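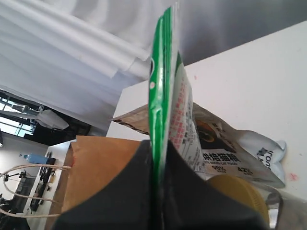

Seal Width, Dwell Time and the Drop Test: A Conversation With Vasilis Ristić

March 2019

Vasilis Ristić has worked on packaging seals for 22 years, most of them at Zasivach, a contract packer on the east side of Wulinlow. The company fills other firms' products into other firms' bags: dry pet food, soup powder, tea, seed, detergent. Ristić is responsible for the seal specifications on all of the flexible lines. We spoke in his office and then for a shorter time on the filling floor, where it was too loud to record. The quotations come from the office.

I asked first what a seal specification contains. He said it is usually one page. It lists the film structure, the jaw temperature, the jaw pressure, the dwell time and the minimum peel force, along with the method used to measure the peel force. "The last item is the one that gets left off," he said. "A number without a method can't be compared with anything. If you pull at a different speed you get a different number from the same seal."

A heat seal is made by pressing two layers of film between heated bars until the inner layers soften and join. The inner layer is nearly always a polyethylene or polypropylene. The outer layers carry the print and provide stiffness, and they have to survive the bar temperature without shrinking. Ristić describes the working range as a window with a low side and a high side. On the low side, the inner layers touch without joining fully. On the high side, the film thins at the edge of the bar and breaks there under load.

"Operators prefer the high side, because a cold seal opens on the line and everyone sees it. A hot seal passes the line and opens in a truck."

The main complaint at Zasivach when he took over was leakage at the corners of gusseted pouches, where four layers of film become two. The step leaves a small channel. For a dry product the channel seldom matters on the first day. It lets in moisture, and the product cakes. The first attempt at a fix was to raise the temperature, which closed the channel and weakened the film on both sides of it. The second was a change in the bar surface, from a coarse serration to a finer one. He considers the bar change to have done most of the work, although the film supplier changed its inner layer in the same period and the two effects were never separated.

"I would like to say we ran it properly. We did not. We had orders to fill."

Trials are now run before the change is made. For a new film, Ristić takes 300 pouches from one shift and divides them among peel, burst, dye and drop tests. The dye test uses a colored liquid placed inside the pouch along the seal; after a set time, any channel shows as a line. It is cheap and it destroys the pouch. The results go into Weso, the plant's record system, which he described as adequate for searching and poor for charts. He draws the charts by hand on squared paper and scans them.

Storage tests take longer. Filled pouches stand for 21 days in a warm, humid cabinet before they are opened and weighed. Customers regularly ask for a shorter period. He refuses, on the grounds that the older results would no longer be comparable, and he has kept the same cabinet for the same reason. Its door gasket has been replaced once, in April, and the log shows a small shift in humidity afterward that he still corrects for.

Part of our conversation concerned secondary packaging, meaning the carton, tray or bag that holds the pouch between the shelf and the kitchen. Ristić regards it as a neglected subject. A pouch packed tightly in a carton is supported on all sides. The same pouch carried home in a shopping bag can fold across its own seal, and a fold across a seal concentrates the load at one point. Gashi, a grocery chain with stores in and near Wulinlow, recently changed from plastic carrier bags to paper ones, and he used the change to look at returns.

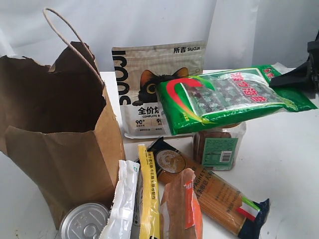 One of the chain's suppliers has argued, in a letter to the trade newsletter, that the bag makes no difference to seal failures and that any rise in returns should be put down to the fill level, with overfilled pouches giving way first whatever they are carried in.

Ristić had read the letter and agreed with half of it. Fill level matters more than the carrier, he said, and a pouch with too little headspace puts the product against the seal before it has cooled. He disagreed that the bag has no effect. A paper bag holds its shape, so a heavy item set in last comes down on whatever is underneath. A thin plastic bag hangs, and the contents shift sideways. The two load the pouch differently. Whether the difference is large enough to appear in returns is a question he could not answer from the figures he had been given, which did not record how the customer had packed the bag.

His own drop test has been changed as a result. Pouches used to be dropped singly, flat and on edge. He has added a drop with a second pouch on top and a drop from a folded position. The folded drop fails more pouches than the other positions combined, and nearly all of those failures begin at the inside edge of the top seal.

I asked about tear notches and resealable strips, since both put a deliberate weakness close to the seal. He has no objection to a tear notch if it is cut inside the sealed area. If the cut reaches the unsealed film, the pouch will open from that point when dropped. Resealable strips are harder. The strip is thicker than the film, and where its ends are crushed into the side seals the bars meet a step similar to the one at a gusset. The usual remedy is a separate station that flattens the strip ends before the main bars close. Zasivach has such a station on two of its lines. On the third, the strip ends are checked by hand at the start of each roll.

The widest pouch the plant now runs is 280 millimeters across, and Ristić does not want to go wider on the present machines. Bar temperature is measured at the center, and the ends run cooler. A second sensor has been requested. In the meantime he has the operators put pressure paper between the bars at every film change and keep the marked sheets in a folder next to the machine, dated and signed. The folder was on his desk when I left. He was waiting for the sheets from the second line.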